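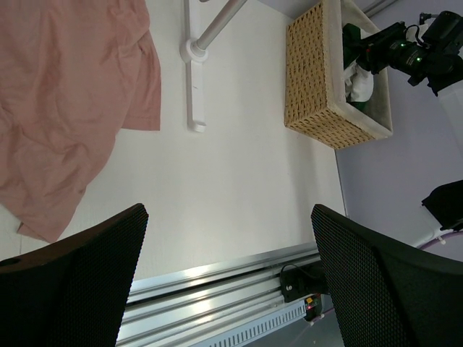 # Can it do the wash yet?

Every spring I get the same letter from readers in Walton: a cousin has seen a video, a machine folded a shirt, and should they hold off on replacing the dryer because the whole laundry room is about to change? My answer last April was no. My answer this year is also no, with more to back it up.

I've spent a good part of the winter looking at cloth, baskets and grippers, and talking to people who either build these things or fold for a living. The gallery is short. I'd take one plain picture of the job over a reel set to piano music.

**Pink cloth, wicker basket.** Two black fingers with a wide gap between them, and a crumpled piece of pink cloth on a white surface. The basket already has a green cloth and a white one bunched up in it. If you've never thought of a T-shirt or a towel as a hard object, look at the folds. Every one of them is a place where a finger can pinch two layers when it wanted one, or none at all.

Murray Lowther, who ran the pressing floor at Villca until he retired, put it to me this way: "A box has corners. A towel has corners too, but you have to go find them." He timed new hires on finding the corners before he timed them on anything else. I asked what he'd make of a machine that needed 2 minutes for one towel. He said he'd have moved it to the loading dock.

Edith Arango is kinder. She does the buying for a small hotel group and has sat through two sales visits from Zerkura. She liked the people and thought the arm was gentle with the linen. She also noticed that the towels came out of the salesman's own bag, all one size and all one color, and when she offered a fitted sheet from upstairs the talk turned to the next version.

I don't think anyone was cheating. Demonstrations get tidied up in every trade. But a wash load at my house is a sock inside a pillowcase inside a duvet cover, and I want to see that.

**What I'd count as a yes.** One mixed basket, packed by somebody who doesn't work for the company. No restarts. A person may stand nearby but may not touch. Liesl Riedl at Zestcombe tells me her group logged 2,000 attempts at picking up single garments last year, and she wouldn't give me the success rate, though she did say it was better for towels than for anything with sleeves. I appreciate that she brought up sleeves without being asked.

Putting a cloth in a basket is the easy end of the chore, too. It still has to be sorted, washed, dried, folded and carried to the right drawer — and the drawer has to open.

I'll add to the page when I get a look at a full load. In the meantime, if your dryer is dying, buy the dryer.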